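Home > Buying and Selling > Surveys and Inspections

Damp reading of 69 on a ground floor wall - retest before exchange?

Asked 8/11/18

I am buying a mid-terrace house in Brastden, solid brick, built before the war. The survey was done by Akik. Their report gives a relative meter reading of 69 on the party wall in the back room, at skirting height, and readings in the normal range everywhere else on the ground floor. It recommends "further investigation by a specialist contractor" and gives no cause.

The seller has a damp certificate from Zarard dating from May, which says a chemical course was injected along the front and rear walls. The party wall is not listed on it.

I have two quotes. Zarard will inspect free of charge and estimate 2000 pounds if the party wall needs injecting and replastering. An independent surveyor wants 145 pounds for a visit and a short written report. My lender has not asked for anything further.
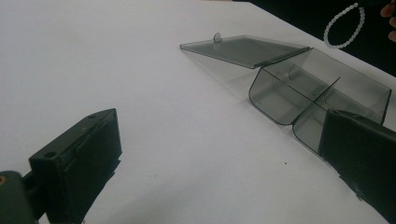 The back room has a chimney breast on the same wall, blocked up, with no vent that I could find. The floor is solid and carpeted. I could not lift the carpet at the viewing.

Is it worth paying for the independent visit, or should I ask for money off and deal with it after completion?

3 answers

Answer 1 (accepted)

Pay for the independent visit. A relative reading is not a percentage of moisture. The meter measures electrical resistance between two pins and puts it on a scale set by the maker, and salts in old plaster will push it up even where the wall is fairly dry. Chimney breasts are well known for this. Soot leaves salts behind, and a flue that is blocked with no vent holds moisture as well.

Ask the surveyor for the following in writing:

Readings at several heights on the party wall, including above one metre. Rising damp falls off with height. Salt contamination from a flue tends to follow the line of the flue.
Whether the pot is capped, and the state of the flashing.
A salts test on the plaster, if the seller agrees to a small sample.
Readings at the floor edge with the carpet pulled back. Get the seller's permission for this before the visit - the surveyor will not lift a fitted carpet without it.

If it is the flue, the work is a vent, a cowl and some local replastering. I paid 500 pounds for that on a similar wall, using an ordinary builder.

Also read the guarantee terms on the May certificate. Some need to be transferred formally to the buyer, and a few lapse if another firm disturbs the plaster.

Answer 2

just knock 2000 off and get on with it, every old house has damp. ours was worse than that and we painted over it

Answer 3

Agree with the first answer on the meter. One addition: a party wall has a house on the other side. If next door has a leak or a raised floor level, nothing you inject on your side will cure it. I had this with a terrace on Bech Road, where the neighbour's kitchen waste pipe was the source. Ask the surveyor to note which side the moisture is coming from, as far as it can be told.

Do not negotiate until you have the report. The seller's agent will treat an Akik reading with no stated cause as opinion.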